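From: Arif Mangundap
To: campus-deliveries list
Date: 20/10/2020
Subject: Re: [deliveries] kerb by the Woltetti building

Jeferson Bezerra wrote:

> Does anyone know if the Raltus carts can get up the kerb by the
> Woltetti building yet? I've had two orders go back to the depot
> with the soup still on board. Also the app charged me twice, and
> Fultel say it's nothing to do with them.

Hi Jeferson, hi all,

Sorry about the soup! The kerb is still a problem, I'm afraid. I walked over at lunch with Wilmer and we watched one cart have three goes at it and then sit there with its little flag up until a student gave it a shove. Please don't do that, by the way, as it sets off the tilt alarm and then Wilmer gets a phone call.

Estates have said yes to a ramp but it won't go in until November. Until then, set your drop-off to the bike racks on the other side (pin 7 on the map), which adds a short walk but the carts reach it fine. We did 536 orders last week and nearly all the ones that went back were for that one door.

On the double charge, it's a hold and a payment, and the hold should drop off by itself. If it doesn't, send the order number to Ademir Prado and he'll chase Fultel for you. He's got a much better contact there than the help page (I gave up on that form ages ago).

Oh, and Anderson asked about the weight limit: it's the same as before, so no, you can't send the whole office's lunch in one cart. Bitar's café will split a big order over two if you ask when you ring.

Cheers,
Arif

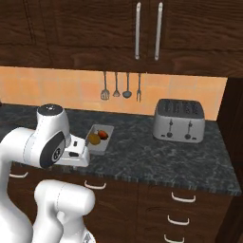 Robot arm and fruit tray, kitchen counter (computer render)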